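CHAPTER 6
Paying for the Parts That Aren't the Robot

Everyone budgets for the arm. The arm has a price, a brochure and a salesperson who will take you to lunch. What sinks a first-year equipment plan is the rest of it: the mount, the spare fingers, the lights, the tray, the cable that is always one foot too short.

Zawadi Mabula, who ran purchasing at Sondton, kept a spreadsheet with 156 lines. The arm was line one. She used to read the other 155 aloud to new managers, slowly, until somebody asked to sit down.

In this chapter we plan a small bench station for handling household items beside a sink. It is a modest job, and modest jobs are where the money leaks out unnoticed.
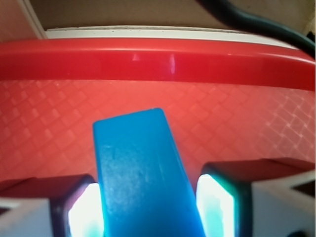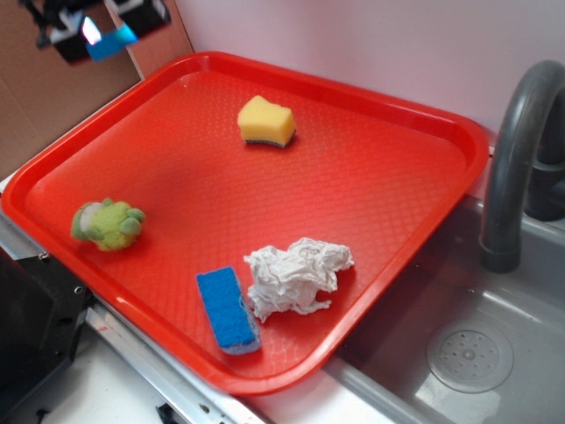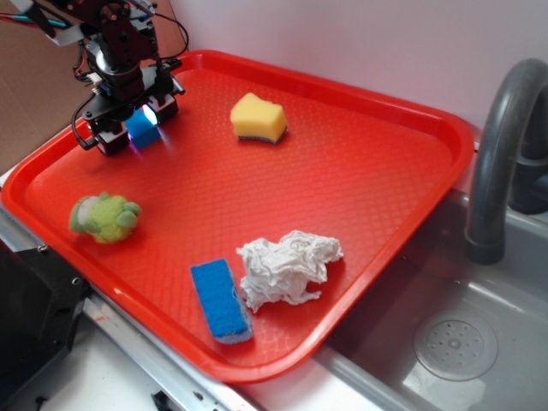
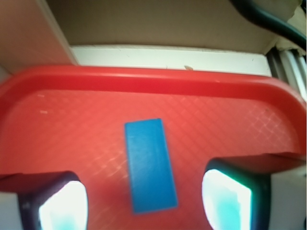
Figures 6.1 to 6.4. The bench station and its red tray.

Reading time: 23 minutes, or longer if you do the worksheets

6.1 Start with the consumables

Look at Figure 6.2 and price the sponges. Students laugh at this, and then they forget the sponges. Anything that gets gripped will sooner or later get gripped badly, so a plan needs a line for replacing it. Haltance, a contract packer we will follow through Part Two, set aside 20 dollars a month for test items in its first budget. By June the figure was 285, and the finance office wanted to know who was eating them.

Gripper fingers belong on the same page. They are wear parts - treat them like brake pads, and buy the second set with the first. A supplier such as Bronard will sell you one later, at the price of someone who knows you are stuck.

6.2 The bench is equipment too

Counters, trays and brackets tend to be filed under "already have it." Before you write those words, measure. Find out what the tray rests on, and whether it reaches over something you had other plans for, such as the sink in Figure 6.3. Then ask who else uses the counter, and get the answer in writing.

Worksheet 6A asks for both numbers, the one you expect to spend and the one you would admit to. Fill in the second column first.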